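Parts Counter and Stockroom Person – Maddocks Auto Supply, Clastbridge

Part time to start, 30 hours a week. Could go full time after August if it works for both sides.
Job ref 3738, put that in the subject line please

We need somebody for the counter and the back room. Soon. Our last counter person moved out of state and the rest of us have been covering it between deliveries, and it shows. Phones ringing out, returns piling up on the end of the counter, special orders sitting in the back with no name on them.

Who we are: independent parts store, same building on Dokar Street since before most of us worked here. Half the trade is local garages calling in orders, the other half is people walking in with a broken thing in their hand asking if we've got one. Brakes, filters, batteries, bulbs, belts, wipers, fluids. Also a lot of accessories, more than you'd expect for a store this size – floor mats, seat covers, mud flaps, plate frames, phone mounts, trailer plugs. We don't do repairs. We will put your wiper blades on for you in the parking lot, and whoever is at the counter does that.

What the job is, day to day

Answering the phone. Big part of it. Garages want a price and a yes or no on stock, and they want it while they're still on the line. You look it up, you walk back and check the shelf if the computer says one left, you tell them.

Looking up parts. Year, make, model, engine, and then the questions after that. Front or rear, with or without tow package, what does the old one look like. We will teach you the catalog. It's an older system, mostly keyboard, ugly but fast once your hands know it.

Counter sales and returns. Cores too. If you don't know what a core is, fine, you'll know by the end of the first day.

Putting away the morning delivery. Truck comes from the Allby warehouse at 6:45 a.m. and everything has to be checked against the sheet, labeled and on a shelf before the garages start calling. Shorts get written down and phoned in the same morning. Not the next day.

Cycle counts. We do a section at a time, you and a clipboard. Also moving stuff around when a section outgrows it's shelf, which right now is most of them.

Local delivery now and then, when our driver is out. Small van, automatic.

The accessories section

This is the part we'd really like someone to take over. It has about been ignored. Over the years it grew on its own and at this point there are things in there with old price stickers, things in the wrong bay, things that belong with the lighting and ended up next to the car wash mitts. Customers can't find anything so they ask, and then we can't find it either.

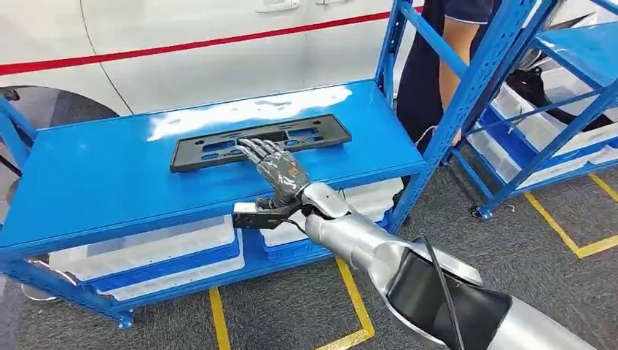

Plate frame, black plastic, on the shelf.

What we want is every item in one place, priced, with a label that matches the computer. Then somebody who keeps it that way and tells us what sells and what doesn't. You'd get a say in what we order. Up to $600 a month on trying new lines, you pick them, we only ask that you write down why. If you've ever walked through a store and wanted to rearrange it, this is that.

No display experience needed. Neat handwriting helps, the label printer is moody.

You need

To be able to lift a car battery from the floor to the counter, many times a shift. Boxes of brake rotors are heavier and we use the cart for those.
A driver's license, clean enough for our insurance. We'll check
Basic computer use. Typing at a decent speed.
To be on time. The truck doesn't wait, the driver has other stops.
Reading small print – part numbers are long and one digit wrong is a car stuck on a lift and an angry phone call.
Patience with people who don't know what their car is. "It's the blue one" is something you'll hear.

Good but not required

Parts or garage experience. Any.
Spanish.
Having fixed your own car at some point, even badly.
Retail or warehouse work where you had to count things and get the same number twice

We have hired people who knew nothing about cars before and two of them are still here. Please don't skip applying over that.

Hours

Early shift is 6:30 to 12:30, late shift is 11:30 to 5:30. You'd work five shifts, mix of both, and we set it out two weeks ahead so you can plan. Saturdays are shared out, everyone does them, owners included. Closed Sundays. Swaps are OK as long as it's written on the board and both people agreed to it.

The weeks before the first cold snap are busy. Batteries, wipers, antifreeze, all at once. No time off then unless it's an emergency, sorry. Ask for summer days instead, summer is easy to cover.

Pay and the rest

Hourly, paid every other week. Rate depends on what you bring, and we'll tell you the number on the phone before you bother coming in. Ask for it. It goes up after your first 90 days if you stay.
Paid time off builds from your first paycheck.
Parts at cost for your own vehicle and one other in your household.
Work shirts provided, you buy your own shoes. Closed toe, something with grip, the back ramp gets slick in rain.
Free parking behind the building. Bus stop on the corner.
Coffee. It's not great.

Things people asked us last time, so

Is it a sales job? No commission, no targets, no pushing additives on people. If they need it you tell them and if they don't you don't.

Is there sitting down? One stool at the counter. Mostly you're on your feet. If you need something set up differently to do the job tell us and we'll sort it out, we've done it before.

Is it air conditioned? Front yes. Back room has fans. August back there is warm, I won't lie about it.

Can students apply? Yes if the early shifts work with your classes. At least some of them have to.

How many people work here? 7 including the owners. You'll usually be on with two others, never alone in your first month.

How to apply

Email or walk in. A resume is nice, a few lines about yourself is fine too. Tell us what hours you can do, when you could start, and the last job where you dealt with customers. One reference we can call, not a relative. No cover letter, really, we won't get to it.

If you walk in, come after 2 in the afternoon, mornings are impossible. Ask for Femi Igwe, who runs the counter and is doing the hiring. If Femi is on the phone just wait, it wont be long.

We'll call people back as applications come in and stop when we've found the right person. Interview is half an hour of talking, then half an hour at the counter watching how it goes so you can see if you'd like it. That half hour is paid.

Start would be a Monday, as soon as you can manage. If you have to give notice where you are, give it, we'd want the same from you.

Maddocks Auto Supply, Dokar Street, Clastbridge. Side door's the one that opens, front one sticks.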